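3.2 Work surface and small utensils

All of the tabletop work in this study was carried out on one large white table with a light wooden edge. We had expected the table to be the dull part of the paper. It became one of our favorite parts, and we give it a full section for that reason.
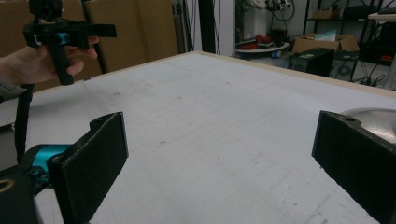
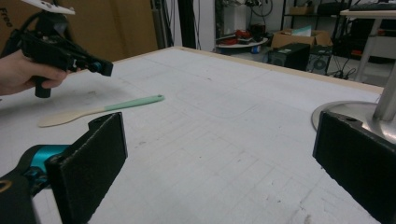
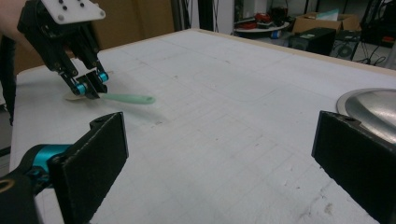

Figure 4. The white work table, with its faint grid lines and scuffs.

Worn surfaces have had little attention in studies of how people set out kitchen tools, and we think they deserve a great deal more. Most published layouts use a clean sheet of paper or a new board, which gives lovely photographs but tells us very little about the tables people cook and work at every day. Ours has a history. Gray smudges and small specks lie across the pale top in all three views of Figure 4, and the faint lines of the grid run right through them. Kadri Rimkutė proposed early on that we should leave the marks alone, and we are very glad she did! A person asked to put a tool "back where it was" on a spotless surface has only the edges to go by. On a marked one there is a scuff here, a line there, a corner of a smudge, and people use them freely, often without being able to say so afterward.

We ran the placement task in 4 rounds, all in September, with 50 placements in each round. Participants were shown a utensil lying on the table, turned away while it was lifted, and then told the experimenter where to put it down again. They were free to use any words they liked. Some spoke in distances from the wooden edge. Others talked about the marks as if they were places on a map, and one participant in the second round had named a patch of scuffing "the island" before she was halfway through. We kept these names in the transcripts exactly as spoken, and they make wonderful reading.

The utensils were chosen from the Brilluvine drawer set, a group of everyday kitchen tools we had used in our earlier work on drawer sorting. We wanted pieces with two clearly different ends. The mint-green handle and cream-colored blade of the spatula in the second view of Figure 4 show what we were after: the two parts can be told apart at a glance, so a participant can say "green end toward me" and be understood at once. The small hanging hole at the tip of the handle was a bonus. Several people used it as a pointer, asking for the hole to sit on a particular line or just short of one, and their directions were much finer than anything we had planned to score.

Direction turned out to be as interesting as position. Nearly everyone began by calling a tool "straight" or "slanted," with straight meaning in line with the table edge. By the third round, most had moved over to the grid and were counting lines from the nearest corner. Gergely Bodnár, who coded the transcripts with Magdolna Bodnár, marked each phrase as edge-based, grid-based or mark-based, with a fourth label for phrases that mixed two of these. The mixed label was meant as a leftover box — it ended up holding some of the richest material in the whole set, such as "along the line until the dirty bit, then tip it toward the wood."

Angles were scored on a scale from 0 to 90 degrees against the nearest grid line. We did not separate left-leaning from right-leaning placements at this stage, and a reader who wants that distinction should go to the raw sheets. Position was scored from the end of the handle. Kálmán Illés had argued for the middle of the tool, and the pilot sheets still carry both columns, but the handle end was far easier to agree on from one coder to the next.

One practical note for anyone who would like to repeat this. Wipe the table with a dry cloth between rounds and no more than that. Csenge Bognár tried a stronger cleaner on a spare top of the same kind during the pilot, and it took the pencil-thin grid off along with the smudges. The printed record sheet, drawn up to match the grid, is described in Section 3.3.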